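Naleo Zapata: paquete de buenas prácticas para pinzas paralelas
Referencia 1260 · Licencia por célula · Documentación en español

Cuando empezamos a preparar este paquete, lo que queríamos era algo muy sencillo: que quien programa una pinza tuviera a mano, en un solo sitio, las reglas que en su taller todo el mundo da por sabidas y que luego cada uno aplica a su manera (¡y vaya si se nota en el segundo turno!). Zapata reúne esas reglas, las traduce a ensayos en simulación y le deja un informe que puede guardar con el expediente técnico de la célula.

El contenido se apoya en la evaluación de riesgos según ISO 12100 y en los requisitos de ISO 10218 para robots industriales. No sustituye a ninguna de las dos, claro está, pero ayuda mucho a llegar a la revisión con los deberes hechos.

Uno de los ensayos más agradecidos es el de aproximación a pared, con la pinza abierta y sin pieza. Se ejecuta entero en el entorno simulado, antes de mover un solo eje en planta, y obliga a declarar la distancia de parada, la velocidad reducida y la postura de retirada.
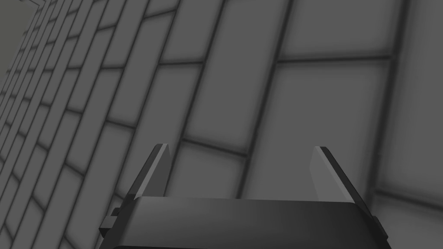
Olga Bustos nos escribió en enero que en su planta repiten el ensayo cada vez que cambian los dedos, aunque el programa siga siendo el mismo, y que echaba en falta una casilla para anotar quién autoriza la nueva distancia de parada. Tenía toda la razón, y la casilla viene ya en la plantilla actual, junto a la firma del responsable.

Qué incluye
192 comprobaciones editables, agrupadas por fase de trabajo
Escenario simulado de aproximación a pared
Plantilla de informe con control de versiones
2 sesiones de acompañamiento a distancia

Requisitos
Simulador Calel instalado y modelo de la pinza con sus límites de apertura y fuerza. Reserve 1000 MB de disco para los registros.

Un consejo de la casa: guarde también los ensayos fallidos, con su fecha y su corrección. Para cualquier duda sobre la licencia o la adaptación a su célula, pregunte por Farzana Mollah en nuestra oficina de Clunbridge, que le atenderá con mucho gusto y sin prisas.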